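Blanket and Knitwear Collection Opens 25th March

The spring collection of blankets, throws and knitwear opens on 25th March at the Drandwood building, in the ground floor room next to the loading door. It will stay open through the end of April. As in past years, items go to families on the Gokivard housing list first, and anything left over is offered to the two shelters across the river.

Last year's collection brought in 2,784 items. Of those, 765 were blankets or throws and the rest was clothing, mostly sweaters, cardigans and scarves. We had to set aside 162 pieces that could not be handed out, nearly all of them for moth damage or missing fastenings. They went to the textile recycler.

Vimala Varma is running the sorting room again and has asked us to print the folding instructions in full, because the short version in the last newsletter left out the part about stacking. People who plan to drop off a large amount are asked to fold at home if they can. A bag of folded items takes a few minutes to check. A bag of loose ones can hold up the table for half an hour.

Blankets and throws: fold in half lengthwise, then in half again, and then in thirds from the short end. Fleece and other fuzzy fabrics slide, so press the air out with your forearm before the last fold. If the blanket has printing or a large design, fold it so that part of the design stays on the outside. Families choosing for children often ask for a certain color or pattern, and it saves opening every blanket on the shelf.

Sweaters and other knits: never hang them. Lay the garment face down, bring both sleeves across the back, fold the sides in and then fold the body up from the hem. Heavy knits should be folded once only and go at the bottom of the pile. Button cardigans before folding. Please leave belts and loose collars attached, with a safety pin if necessary.
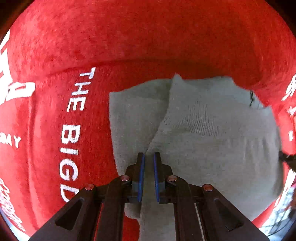
Sets are the other thing that caused trouble last spring. If you are giving a blanket and a sweater to go to the same household, or a matching hat and scarf, tie them together with string and write "keep together" on a slip of paper. Tape does not hold on fleece and it pulls the yarn on knits. String and slips are on the shelf inside the door if you would like to do this when you arrive.

Everything should be washed and completely dry. We do not have a machine in the building, and the laundry on Flarnetti Street that used to take our overflow has closed. Wash knits cold and dry them flat. Fleece can go in the dryer on low, but without dryer sheets, as several families have asked for unscented bedding. Pet hair is the most common reason we send a blanket back home with its owner. A damp rubber glove takes most of it off.

We can accept blankets of any size, crib blankets included, and adult and children's knitwear in all sizes. Gray, black and navy sweaters in men's large and extra large ran out early last year and would be especially useful. We cannot accept electric blankets, feather comforters, pillows or anything with a broken zipper. Small holes in a sweater are fine if they have been mended. Mrs. Dambrauskienė will take mending at the side table on the first two afternoons, up to three pieces per person, and has plenty of gray and cream yarn but very little red. If you have leftover red wool in any weight, she would be glad to get it.

Storage bins are short. We have 70 with lids that close properly, and the others were cracked during the move from the old building. Clear bins are better than colored ones. If you bring your donation in a bin and want it back, put your name on the lid and on the side, since the lids get separated.

Drop-off hours are 10 to 4. Park along the fence and leave the space in front of the loading door free for the van. If you cannot get to the building, leave your name and street at the front desk and a driver will arrange a pickup before the middle of April.

Anyone who can spend a morning at the sorting table should speak to Vimala directly. Bring a water bottle and wear a layer you can take off, as the heat in that room is either on or off.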